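Triresville Community Board > Work & Jobs > Food Service

Topic: Robot arms on the plating line, anybody else living with this?

steamtable_verna
Hello all, long post, get a coffee. I've been at the commissary kitchen out on Whitfield Road for a good long while now (steamed buns, dumplings, the sticky rice cups you see at the Rellisa markets) and this spring they started putting in arms to do the plating. Bun out of the steamer, bun onto the plate, plate goes down the line. That used to be my station, mine and Myrtle Quintanilla's, and between us we could do it half asleep and talking about our kids the whole time.

Nobody has been let go, and I want to say that up front before the pitchforks come out. Myrtle went to the folding table and I'm what they call the station lead, so I set out the steamers and the plates, start the thing, watch it, and step in when it gets confused. My feet feel better than they have in years! But I miss having somebody across from me. You can't gossip with an arm. I'd love to hear how other people have settled into it, or if you ever do.

dkincaid58
Verna, good to see you on here. Desmond Kincaid, I was over at Drunditz in the bakery building until I retired. My dad started in that same building in 1958 on the bread racks, and he used to tell us about the day the conveyor came in and how the fellas wouldn't speak to it. We all laughed, but he meant it. It took him most of a year to stop reaching for trays that weren't coming his way anymore.

What I'd ask is who gets the slow days now. When we automated the bagging, the machine ran the easy product and the people got every odd size and rush order that came in the door. You end up with nothing but the hard parts of the job, all shift, and the same paycheck.

steamtable_verna
Oh Desmond, yes, that's a real thing. The arms do the plain white buns, one to a plate. Anything soft or open on top still comes to the folding table, and Myrtle says her wrists know it.

ricecup_lady
I'm going to be the grump. I did plating for 12 years at a different place and I don't see what's so wonderful about it. A bun is a delicate thing. Squeeze it wrong and you've got a dent, tear the bottom and the filling leaks, and then who pays for it? You've been moved from making food to babysitting, and I'm sorry but that's a step down no matter what title they hand you.

steamtable_verna
I don't take offense, I've had that same argument with myself in the car. Some days it does feel like babysitting. But I also spent an afternoon showing the setup people how I pick one up, low on the sides, never the top where the pleats are, and they listened to me and wrote it down. In all my years there no one had ever asked me how I do it. So I go back and forth.

Loretta_NT
Her daughter here, she won't brag so I will. She came home that night and demonstrated on the dinner rolls for all of us. She also got a raise out of it, which she left out of her post!

steamtable_verna
Loretta, it was a small raise. Go do your laundry.

mzamora_shift2
Myrtle Zamora, second shift, same company (the other Myrtle, yes). I'll half agree with the grump. I like the arms fine, but we were told we'd get proper training and what I got was a binder and a phone number. When it stops mid pick I'm standing there with a full rack behind me. My cousin's plant gave people 2 paid weeks before they ran any product. I think we should ask for that, all of us together, in writing.

ricecup_lady
Now that I can get behind.

dkincaid58
Ask for it while the machines are new. Once everybody's coping they'll figure you don't need it. And get the job description updated too, so it says what you really do all day.

steamtable_verna
I'll bring it up at the June meeting, Myrtle, if you'll sit next to me. Somebody asked me by message what the station looks like, so I'm putting up a couple from work. It's a plain little setup, steamer on one side and the plate next to it.
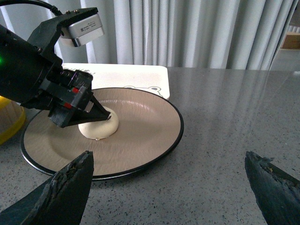
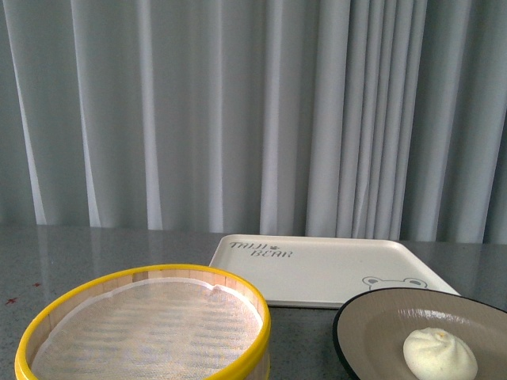
Plain buns, one to a plate. First photo has the arm in it, second is the steamer and the plated bun.

ricecup_lady
Well, that is a nice looking bun, I'll give you that. The pinch on top is lovely. Whose folding is it?

steamtable_verna
Couldn't tell you for sure, but I'll pass the compliment down the folding table and let them fight over it.

mzamora_shift2
I'll sit next to you. Save me a chair by the door, I come straight from picking up my grandson.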